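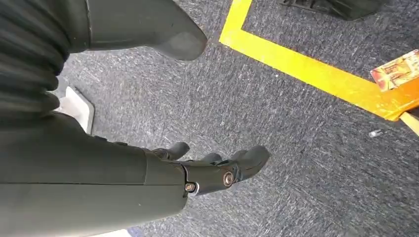
Carpet and yellow tape corner, December, 4 p.m.

Fidelina Cusi and I finally settled on the gray speckled carpet for the Dafis room, and I'm so happy with it! The speckle hides lint beautifully (maybe too well -- I lost a 2 mm washer in the Altirov sample last month and found it with my sock). Footsteps are softer too, and you can kneel on it for a whole afternoon without a pad.

There's a pale block sitting on the floor at the left. Leave it where it is for now, please. I want to see if the pile springs back after a night under something flat. The Stikville sample kept its dent for days, so I'm curious.

Things to try next:

Vacuum one strip with the nap and one against it, then look at both under the desk lamp.

Tea spill, 17 ml, plain water and a cloth only. Fidelina bets it comes out. I bet it comes out and smells like tea.

Drag a chair over the same line 300 times. We can split that, 150 each, with music on.

Prurkisar also sent their sheet on edge tape and it's a good read, really clear drawings. Their narrow tape looks right for the door side. Need to measure the threshold again before ordering -- my first number and Fidelina's don't match, and hers is probably the good one. Tape measure is back in the top drawer.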